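4. Loading and Placing the Utensil Holder

Before you start, wash the holder in warm soapy water and let it dry. Peel the Riline sticker off the base. If it tears, a little cooking oil and patience will shift what's left. Parts 1 to 3 covered unpacking, which most people have done by the time they find this booklet.

4.1 Choosing a spot

1. Pick a flat surface within reach of the stove. If you have to walk for a spatula, you will start stirring with whatever is closer.
2. Keep the holder at least 8 inches from any burner.
3. Leave the lower sides clear. The small square holes let air in and water out, and neither happens well with a bag of flour pressed up against them.
4. If the tabletop stains or marks easily, put a folded dish towel or the drip tray (sold separately, sorry) underneath.

Caution: The holder is plastic. Do not stand it on a warm oven, a radiator or the lid of a pot that is "only simmering."

4.2 Loading

1. Set the dividers. They click when seated. Press down on both ends and try to wiggle them.
2. Put the heaviest tools in first, along the long back side. Tongs go in closed if yours have a lock.
3. Give spatulas and ladles their own compartment, heads up.
4. Drop chopsticks into the smallest compartment, thick ends down. Check the counter afterward for any that missed.
5. Lift the holder slightly with both hands. If it wants to tip, move the tongs to the other side and try again.

Note: The Prillus holds about 40 chopsticks before they begin to wedge. It will accept more. Getting them out again is a separate project.

Note: Short items such as tea strainers and bottle openers sink to the bottom and are rediscovered in January. Keep them in a drawer.

4.3 Chopsticks in particular

Mixed sets are normal. Most households own several plain wooden sticks, some fancy ones, and no two that match on the first try. To sort them:

1. Empty the compartment onto the table.
2. Pair by length, then by finish. Plain wooden sticks that agree in length may be declared a pair.
3. Check each wooden stick for splits and rough spots. Retire the bad ones to the plant pots.
4. Put the pairs back together. Leave singles out until the end and see whether a partner turns up behind the rack.
5. Long cooking chopsticks lean. Stand them in a corner of the holder, where they have two walls to argue with.

Caution: Pointed ends up is tidy and looks good until you reach past them for the oil. Keep skewers in their sleeve or somewhere else.

4.4 Cleaning

Once a week, empty everything, pull the dividers straight up and rinse. An old toothbrush gets into the square holes. Top rack of the dishwasher only, with heated dry switched off.

Let utensils drain before they go in. The holes help, but a puddle at the bottom means somebody was in a hurry.
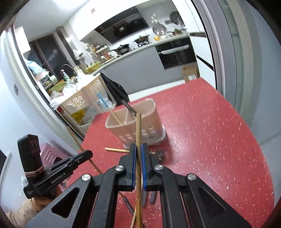 Della Kermani
Manuals and Spare Parts, Casamine

Golden spiral-textured chopsticks go by the same rules as wooden ones when sorting. Replacement dividers are listed in Section 7.

Revised Nov 19, 2020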